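Two-arm packing cell - inspection checklist with comments
Uker line, cell Geltley
Checklist version 3, revised in April
Filled in by: Aurelio Cuautle
Reviewed by: Elvia Chávez

Before reading: each point has a result (OK, OK with remark, Open, Not done) and under it the comment of the person who made the check. Comments of Elvia are marked with EC. Please do not delete old comments when you copy the list for the next inspection. The last time somebody did it we lost the torque notes for the left wrist and I had to measure everything again.

Section A. Before power

A1. Main switch off, lock and tag in place
Result: OK
Started at 8:40. My lock, key in my pocket. The tag is almost not readable anymore, I wrote a new one.

A2. Emergency stop buttons, mechanical condition
Result: OK
Both buttons turn and release well. The one at the operator side has a little play in the ring. It was so also in the last inspection and it did not get worse.

A3. Floor and walking paths
Result: OK with remark
The floor is smooth and when there is packing dust on it the shoes slip. I swept before starting. Please put sweeping as a separate step for the operators at the end of shift, because now it is written only in the inspection list and this is too seldom.
EC: Agreed, I will add it to the shift sheet.

A4. Tables, feet and leveling
Result: OK
I pushed each table by hand at the corners. Nothing rocks. Gray end caps on the feet must be present, if one is lost the table goes out of level and the taught positions are wrong in height.

A5. Protective covers on both arms
Result: OK
No cracks found. Two cover screws on the right forearm were a bit loose, tightened by hand with the short key. Do not use the power driver here, the thread is in plastic.

Section B. Hands and fingers

B1. Finger links, visual check and movement by hand
Result: OK with remark
Every link must move freely from end to end with power off. On the right hand the outer finger has more friction than the others in the last part of the closing. I cleaned the joint with a dry brush and it became better, but it is still possible to feel it. I would like to check again after 600 cycles.
EC: Please write the cycle counter when you check, last time we had only the date.
Counter at the beginning of this inspection: 2518.

B2. Screws and pins of the fingers
Result: OK
All the paint marks are in line except one, on the left hand, second link of the thumb. I took the screw out, cleaned it, put new thread locker and made a new mark. Let it rest 15 minutes before moving the hand. I know that the bottle says less, but in our room I prefer to wait.

B3. Palm and inside surfaces
Result: OK
Small pieces of film like to stay between the palm and the first link. Take them out with plastic tweezers, never with a knife. I found one piece, as big as a fingernail.

B4. Cable at the wrist
Result: OK with remark
The loop has to be long enough for the full turn of the wrist, but it must not be so long that it touches the box on the table. With the arm low over the table the loop comes near to the place of the carton, so this point has to be checked in the low position and also in the high one. I made the full turn by hand in both. No pulling at the connector. In the low position I would be happier with a loop that is a little shorter, so I moved the clip toward the housing by one hole.
EC: Check the clip again after the first full shift, please. On the Drusov cell the same clip moved back alone.

B5. Wrist housings
Result: OK
No gap between the halves, no marks of hits. Wiped with a cloth and alcohol.

Section C. Work table and materials

C1. Crate position
Result: OK with remark
The black crate must stand parallel to the table edge. The program does not look for the crate, it expects it in one place, and the fingers go down close to the rim. If the crate is turned even a little, the fingers can catch in the openings between the slats. I would ask for two stops on the table instead of the tape, because the tape goes away with the cleaning.
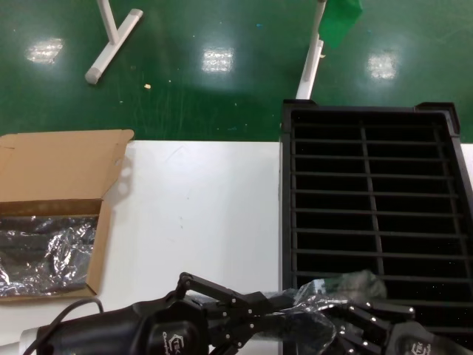
EC: Stops are ordered from Olvera. Until they come, the operator checks the crate by hand before each start. Please write initials on the shift sheet.

C2. Carton position and flaps
Result: OK
The flap has to be folded completely back before the start. A flap that comes up by itself is the most common reason for a stop in this cell. For old cartons with a soft fold, change the carton. They cost less than my time.

C3. Loose packing material
Result: Open
Clear bags and foil must not be left lying where the arm passes. The foil gives strong reflections and the camera can take a wrong edge from it, and a bag can go inside the finger joints. We have a place for material waiting to be packed, but we do not have a fixed place for material which is finished. I propose a bin with a lid under the table on the operator side.
EC: Bin is fine, but not under the table, people will kick it. Please find a place on the shelves.

C4. Table surface
Result: OK
Cleaned. One old scratch near the teaching point, not deep. It can be felt with the nail but the parts do not hang on it.

Section D. Power on, slow speed

D1. Emergency stop, function test
Result: OK
Both buttons tested, one time each with the arms moving slowly. Both arms stop together. Reset is possible only from the panel, as it must be.

D2. Home position of both arms
Result: OK
The marks meet on all the joints. On the left shoulder I needed to look twice because the lamp makes a shadow on the mark - it is good to bring a hand lamp.

D3. Distance between the arms in the shared area
Result: OK with remark
This is the most important point in Section D. When one hand holds the part, the other one comes from the side and passes above it. I ran the movement at slow speed with a bagged card in the hand and my finger on the enable switch all the time. The distance is sufficient with a flat bag. With a bag full of air it is much smaller, and the plastic can touch the fingers of the second hand. Press the air out of the bag before you give it to the cell.

D4. Grip on bagged cards
Result: OK with remark
The grip must be at the two sides of the card and never on the connectors. The anti-static bag makes the card slide, so the closing force is set a bit higher than for cards without a bag. I tried with three different force values and wrote the chosen one in the cell book. Use only the scrap card for this test. Do not test with cards of the customer. 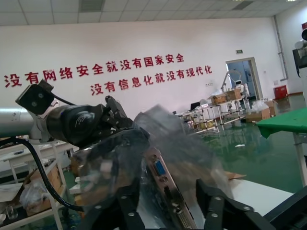 Point D4: bagged graphics card between the gripper fingers, second arm alongside.

D5. Wrist cameras, bracket and lens
Result: OK
The bracket was checked by pushing lightly from both sides, it does not move. Lenses cleaned with lens paper. If the bracket was loosened for any reason, the calibration has to be done again, also if it looks the same as before.
EC: I underline this. We had one week of bad grips because of a bracket which "looked the same".

D6. Unusual noise
Result: OK
At slow speed there is a light clicking from the right hand when it opens. I think it belongs to the same finger as in B1. No change with load and without load.

Section E. After the inspection

E1. Tools counted and removed from the cell
Result: OK
Short key, brush, tweezers, hand lamp, torque driver. All of them are back in the case.

E2. Lock removed, cell given back to the operator
Result: OK
Given back at 11:20. I explained the point about the air in the bags directly to the operator, and she repeated it to me with the bag in her hand.

E3. Open points for next time
- C3, place for finished material (Aurelio)
- C1, stops for the crate (Elvia, with Olvera)
- B1 and D6, outer finger of the right hand, check again when the counter shows 600 more
- B4, position of the clip after one full shift (Aurelio)

General comment: the cell can work at normal speed. If the noise in D6 becomes louder before the next check, go back to slow speed and call me. Do not put oil in the finger joints, they are made to run dry and the oil collects the dust.

EC: Read and accepted. For the next version please separate D3 in two points, flat bag and bag with air, so it is clear which one was tested.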